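**Spare fingers or a whole new gripper? Budget due in January**

**shahnaz_marikar** · Sep 5, 2022

Hi all! We run 2 hand-held grippers at the Rurdale shop, and I'm trying to work out (before I go asking for money) whether to stock up on finger pads or just replace the tools outright. The left pad on mine is torn, with a flap hanging into the gap, and the right one still looks fine.
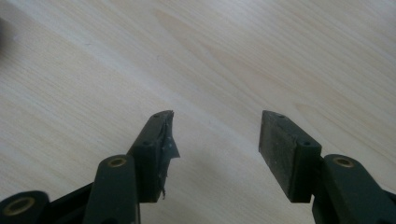
*1 min read*

I've penciled in $200 for pads and tape. Too much?

**gwan_fletgate**

Oh, I'd spend it gladly! We buy pads in packs of 12 and change both sides together, so the grip stays even.

**Adanech W**

I'd disagree there, friend. Why toss a good right pad? Replace the left, keep some 3 spares in a drawer, and save the rest for the Grollard order.

**gwan_fletgate**

Fair, but mixed pads drove us up the wall at Luo, old and new never matched.

**shahnaz_marikar**

Thank you both, this is so helpful. Leaning toward pairs, though I'll ask for a quote on singles too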